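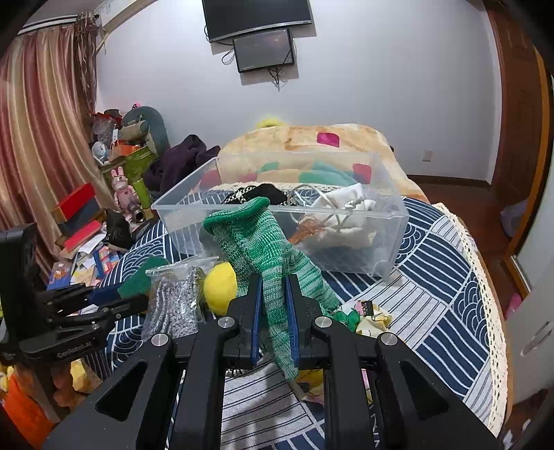 Sorting small household odds and ends into a clear bin

Updated Aug 12, 2025

Most homes have a drawer, a basket or the bottom of a closet where small things end up. Gloves, bits of cord, a ball, a sponge still good for one more job, a scarf or scrap of cloth, a pouch that came with something else. None of it is trash and none of it has a place. This page covers how to go through a pile like that in one sitting and put it away so you can find things in February when you want your gloves.

Where to work

A bed is a good place for this. It is the right height for most people if you sit on a low chair, it is wide enough to spread things out, and you have to finish before you can go to sleep. Make the bed first and leave the bedspread on. A cotton spread that can go in the machine is best. If yours has a crocheted or lace edge, keep zippers, hook-and-loop straps and anything with a rough face away from it. A snag in crochet can be eased back with a blunt needle, but it takes a while and seldom looks the same.

If the pile includes anything from under the sink or out in the garage, lay an old towel over the part of the bed where you plan to put it.

A table works too. The floor works if your knees are good.

What you need

One clear bin with an open top or a loose lid
Two or three zip bags, large and medium
A drawstring pouch or two
Masking tape and a marker
A trash bag
A second bag for things that belong in other rooms

The bin should be one you can lift with one hand when it is full. In the Owusu Home Notes for spring we suggested the 14-quart size, and we still do. A bigger one gets filled with things that should have gone somewhere else. Clear walls matter more than the size. With a colored bin you end up digging to the bottom every time.

First pass

Empty everything onto the bed. Do not sort as you take things out. Spread the pile until you can see each piece, then pick up one thing at a time and decide on it before you pick up the next. Stay with the easy ones first.

Trash goes straight in the bag. Anything that lives in another room goes in the second bag, and that bag stays by the door until you are done. If you get up to put one thing away in the kitchen you will find something to do in the kitchen.

What is left is what the bin is for.

Gloves and other knits

Pull each glove by the fingertips so the fingers lie straight. Check the thumb seam and the cuff, where most holes start. Pair them by laying one on top of the other, palms together, and fold the cuff of one over the other. Don't ball them up the way some people do with socks. It stretches the ribbing and after a season the cuff will not hold to your wrist.

A single glove gets one winter. Put a piece of tape on it with the year. If the mate has not come back by the next time you sort, use the single for dusting blinds or wiping down houseplants. A knit glove is good for both, and you can feel what you are doing.

Knits should be clean before they are put away. Hand wash in cool water with a small amount of mild soap, press them in a towel, and dry flat. If they feel even slightly damp at the cuff, leave them out another day. Damp wool in a closed bag will smell.

Small knitted things do well in a clear plastic bag of their own. Press most of the air out but don't flatten them hard. Keep the top folded over loosely if you expect to be in and out of it.

Sponges
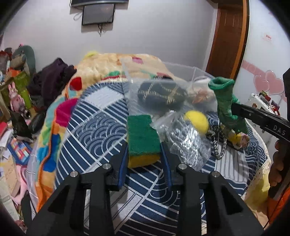 A two-layer scrubbing sponge is worth keeping after it is done with dishes, as long as it is only worn and not sour. Check the foam side first. If it crumbles when you pinch it, or keeps a smell after it has dried all the way, throw it out. If the foam is sound and only the rough side is worn, it has some use left.

Cut off one corner with scissors. That is the mark that it is no longer a dish sponge, and everyone in the house can learn it in a day. A cut corner sponge can be used for:

Mud on boot soles
The track of a sliding door
Plant pots and saucers
The outside of a trash can
Garden tool handles

The rough side will scratch. Keep it off nonstick pans, clear plastic bins, car paint and glasses lenses. Clear bins in particular get cloudy in patches where someone went after a sticker with the wrong side of a sponge. Use the soft side with warm water and dish soap, and for sticker glue a drop of cooking oil left on for ten minutes.

Old sponges don't go in the same bag as knits or cloths. Give them a bag of their own and leave it open an inch so air can get in. Better still, keep them with the cleaning things and leave them out of the bin.

Cord

Thick braided or twisted cord is easy to store and hard to store well. Wind it in loose loops the width of your hand, take the last turn around the middle, and tuck the end through the top loop. Don't wind it around your elbow, which puts a twist in every turn.

If an end is coming apart, wrap it with tape and cut through the middle of the tape. Synthetic cord can be sealed with a flame, outdoors and with pliers. Cotton can't, so stick to tape or whip it with thread.

Before you keep a piece, pull out its whole length. Pieces shorter than your forearm are seldom used again except to tie up a tomato plant. Put those with the garden things.

Cloths and scraps

Shake each one out and look at it flat. A crumpled cloth always looks worse than it is. Fold to the same width as the bin so they stand on edge along one wall, with the fold up. Bright or patterned ones can go in any order, because you will know them by color.

New bright fabrics should be washed apart from pale ones the first time. Greens and dark blues are the worst for running. Test by pressing a wet white rag on an inside seam for a minute.

Pouches with drawstrings

A pouch is useful only if you know what is in it. Tie a small tag to the cord or use the pouch for one kind of thing only. If the cord has tassels, tuck them inside when you put it in the bin or they will tangle with everything else. To rethread a cord that has pulled out, pin a safety pin through the end and work it along the channel.

Balls and other round things

Put these in last, on top, where they can't roll under anything. If you have more than two they need a bag. A ball that goes to the pet should not live in with the gloves.

Packing the bin

Heavy and flat things go at the bottom. Cloths stand along one side. Bagged knits go next to them. Pouches and cord go in the middle, where you can lift them out without moving the rest. Leave the top two inches empty. If you have to press down to get the lid on, take something out.

Tape a label on the short end. We write the contents and the month on ours, nothing more. The Atance shelf labels we used to recommend left glue behind, and plain masking tape peels off clean if you change it once a year.

Putting it away

An upper closet shelf is fine for a light bin. Keep it off the floor in basements, and away from sunny windows, as sunlight fades knits and makes some plastics brittle.

Shake out the bedspread when you are done. Take the second bag from beside the door and walk it through the house once, in order of rooms, so you only make the one trip.

Reader notes

A reader in Mandton stores gloves by hanging them from clothespins on a wire hanger, two pairs to a hanger. It takes up closet space but they dry there too.

Another reader writes that she lines the bottom of her bin with a folded pillowcase, which keeps small things from sliding when she takes it off the shelf, and comes out for the wash twice a year.

See also: Dresach closet shelf spacing; Washing knit hats; When to throw out a dish brush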